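Home News Events Newsletter Archive Contact

Search this site Enter keywords Go

26 Sep 2024

OPEN AFTERNOON AT PAVBRIDGE: ROBOTS IN ROOMS THAT DON'T EXIST

Quick one, writing this up before the next issue closes. Went over to the Pavbridge open afternoon with a group from the Drastitz branch. Good turnout, 63 signed in at the desk, and the coffee ran out early. Parking as bad as it was in May. Take the train.

Main thing this year was the simulation work. The Amarasinghe lab has put its home robot into a set of computer-built rooms, and the team runs it there before any task goes near the real hardware. Makes sense. A robot that swings an arm into a window in software costs you a restart. Same thing in a real bedroom costs you a window.

Demo was on a big screen, lights half down. Two arms, one gripper on each, and a bedroom to work in. The presenter switched between views as she talked. Head view for the whole room, wrist views for the close stuff. Wrist views take some getting used to, couple of people near me were tilting their heads the entire time. 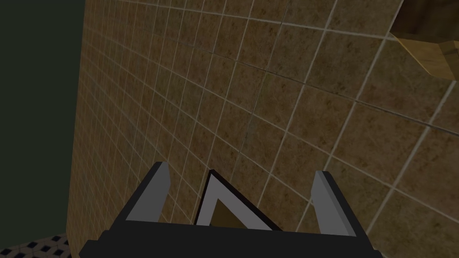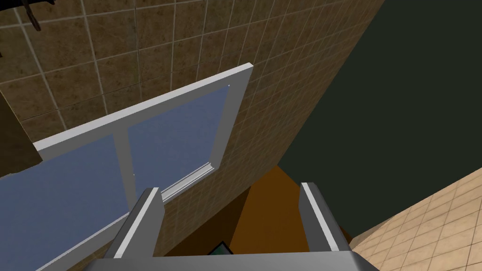
From the grippers, then from higher up:

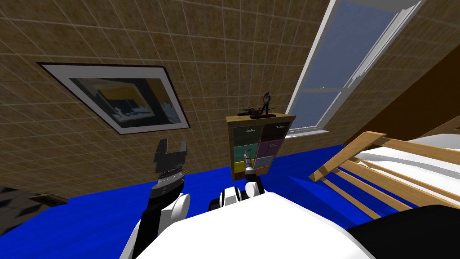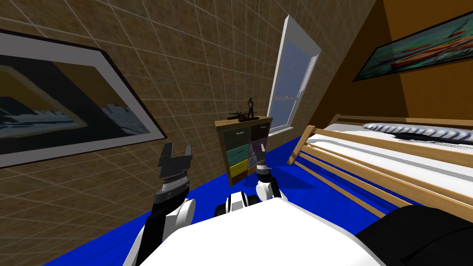
The point the team kept coming back to was variety. Swap the floor, swap the wall tiles, change the bedding, move the light. Same task, different room. If the robot only ever learns one bedroom it gets lost in the second one. They have 50 room layouts so far and want 60 by spring. Each gets its own mix of surfaces, some of them pretty loud. Someone asked who picked the colors. Answer: the software does, at random, within limits. Good laugh at that.

Next part was the talk on reach. Short version, planning two arms around furniture is harder than it sounds, becuase each arm is an obstacle for the other one. The software checks for that the whole time. They showed us the planner output on a second screen, lots of colored lines, went by fast. I got maybe half of it. There's a handout, see below.

Questions went on for about 4 rounds past the planned end. Best one was on grip force. In simulation a gripper can close on something and the numbers look fine, then the real thing slips out of the fingers. The team was pretty frank on this. Contact is the weak spot, friction especially, and they test on real hardware for exactly that reason. Soft things are worse still. Pillows, blankets, anything that folds. They don't have an answer yet and said so.

Also asked: when does this help a person at home? No date given. The Clevitz site has a furnished test apartment with a real robot in it and that is where the next stage happens. Visits there are small groups only, sign up through the branch, list opens soon. Comfortable shoes, it's up three flights and the elevator is for equipment.

A few odds and ends:

Handouts from the reach talk are in the Drastitz office, top shelf by the door. Take one, leave the binder copy.

Whoever left a gray umbrella at Pavbridge, the front desk has it.

The kids' table with the build-your-own gripper kits (cardboard, string, drinking straws) was packed all afternoon. We should do this at our own open day. Need somebody to order straws.

Slides will be sent round when we get them. Please dont email the lab for them, they have asked us to go through one contact.

Next issue: the Clevitz trip, plus the bus question again.

3 comments

tmk_drastitz
Thanks for the writeup, had to leave before the questions. Was there anything on how long a room takes to set up?

oldgearbox
Got dizzy on the wrist views, had to look at my shoes. Liked the talk though. Grip force question was mine by the way

pennyrail
I can get straws. Paper or plastic? Also is the Clevitz trip ok for teenagers, mine wants to come.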